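Home | Syllabus | Notes | Readings | Contact

Week 4 notes: Caring for what you wear

Hi all, these are my notes from the wool and knits session, typed up from my scribbles and a bit longer than what I said out loud because I ran out of time (again). Sze-wing Kuo sat in and added a few things I'd forgotten, so some of the good bits are hers.

We started with the question everybody asks me, which is how often a sweater needs washing. Much less than you think! Wool doesn't hold on to smells the way polyester does. If I wear a shirt under mine, I can go 10 or more wears before it sees water, and in between I just let it air overnight on the back of a chair. Spot clean the cuffs and the neck if you need to. A damp cloth with one drop of dish soap does most of it, then a second damp cloth to get the soap back out.

When you do wash, use cool water in a basin or a clean sink, and make sure the wash and the rinse are close to the same temperature. People blame hot water for felting, and it does play a part, but the bigger trouble is rubbing and sudden changes. Wool fibers have tiny scales on them. Get them wet, knock them around, and the scales catch on each other and don't let go. So press the suds through, don't scrub. Let it sit ten minutes or so, lift it out with both hands underneath (a wet sweater is heavy and will stretch from the shoulders if you pick it up there), drain, rinse, and roll it in a towel. Stand on the towel. I mean it, stand on it, it's the best way to get the water out and it's kind of fun.

Someone asked about fabric softener. Skip it for wool and definitely skip it for towels and gym clothes. It leaves a coating, the coating holds on to body oil, and after a few months your running shirt smells bad the second you warm up in it. Half a cup of white vinegar in the rinse is my usual fix for that one, but never in the same load as bleach, please.
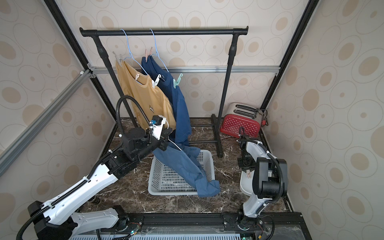

Drying next. Knits go flat, on a towel or a mesh rack, patted back to the shape you want. Wovens can hang. Cotton shirts do really well if you give them one hard snap by the hem before they go up, and button the top button so the collar dries standing. Linen I take down while it's still a little damp and iron right then, on the hot setting, wrong side first. If you wait until it's bone dry you'll be fighting it all evening.

On storing things, I got a bit worked up in class, sorry. Moths! The adults you see fluttering around aren't the ones eating your clothes, it's the larvae, and they love anything with skin oil or food on it. So the number one rule is to put things away clean. Cedar is nice, and it smells lovely, but the scent fades and I wouldn't trust it alone. If you find a hole, bag the sweater, press the air out, and freeze it for at least a week. Wumpini Wumbei told us he takes his out, lets it warm up for a day and freezes it a second time, and I've started doing that too.

Fold heavy knits. Hang jackets on something with a bit of width at the shoulder. Pants can go either way, though I like mine folded over the bar along the crease. Leave a little space between things if you can (I know, closets are small, mine is a disaster) so the air can move and the sleeves don't get crushed.

We only got partway into mending. I showed the ladder stitch for split seams and the start of a darn, and we'll pick the darn back up next time. For the darn you want yarn a touch thinner than the sweater's own. Start well outside the hole, where the fabric is still strong, and don't pull tight at the turns or the whole patch will pucker. Mine puckered for years.

For next week:

Bring one thing with a hole in it, smaller than a quarter if possible. Socks are fine, washed socks are better.

Bring a blunt needle, small scissors, and something round to darn over. I use an old light bulb, a lemon works too.

Read the care tag on three things you own and write down any symbol you can't figure out. We'll go through them together at the start.

If you missed the session and want the stain chart, it's in room 13 on the shelf by the door. Take one, leave the folder.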